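About Us

Thursday, June 11, 2026
By Nimal Khan

Pokico is a packing and sorting company in Drundivden. We receive small goods from shops and makers, we check them, we put them in boxes and we send them out. Most of our customers sell kitchen tools, candles, hand soap and paper goods. We began with one long table and 3 people. Today we have 634 customers and a team that works in two shifts.

On this page I was asked to write who we are. I think the best way is to tell how our work has changed, because visitors and new colleagues ask about it more than about anything else.

For many years all the picking was done by hand. A person took an item from a tray, turned it to read the label, and placed it in the box. It is not heavy work, but it is the same movement again and again. Many of us had pain in the wrist and in the shoulder, me also. On a busy day one packer made 400 boxes, and after such a day it was difficult even to hold a cup of tea.

Last September we started to work with robot arms. The first plan came from Lombardi, the engineering office that helped us also with the new building. They told us to begin with one task only and to let the packers choose which one. The packers chose the soap bars, without any discussion.

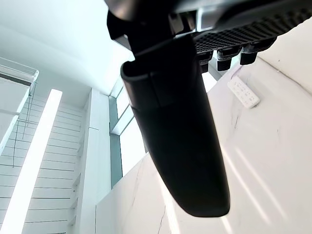 The beginning was slow. The gripper pressed too much on soft wrapping and too little on smooth wrapping, and for several weeks somebody had to stand near it the whole shift. We learned that the people who know the goods must be the people who teach the machine. Our engineers know about motors and force. The packers know that the lavender bar has a loose fold on one side, and that the paper sleeve must always be taken from the short end.

So we made a new job, which we call cell guide. A cell guide takes care of one robot place, changes the settings when a new product comes, and stops the arm when something does not look right. All our cell guides were packers before. We gave them 10 days of training with pay, and their salary went up when they finished. Two colleagues tried it and wanted to return to the tables, and they returned with the same pay they had before.

We did not send anyone home because of the robots. This was a promise made at the start, in writing, and it hangs near the lockers. I must also say that we hired fewer people for the winter season than in other years, and some families in our town felt this. We talk about it openly in our meetings.

What is different for us each day? There is less lifting and turning, and more looking and deciding. Some people like this very much. Others say that the old tables were more friendly, as you could talk while your hands were working. For this reason we kept the hand tables for gift boxes and for all fragile things, and everyone can ask to change places every week.

The software which plans our orders is named Jultach. We wrote it ourselves, and it still has a few strange habits, but the packers can now send a note to the programmers directly from their screen, and they get an answer on the same shift.

If you want to visit us, please write to the front office some days before. We show the hall to school groups, to customers and to people who think to work here. Please come with closed shoes.

Related items
Open positions at Pokico
How a cell guide is trained
Jultach: what changed in the new version
Sending your goods to Drundivden
Visiting rules for school groups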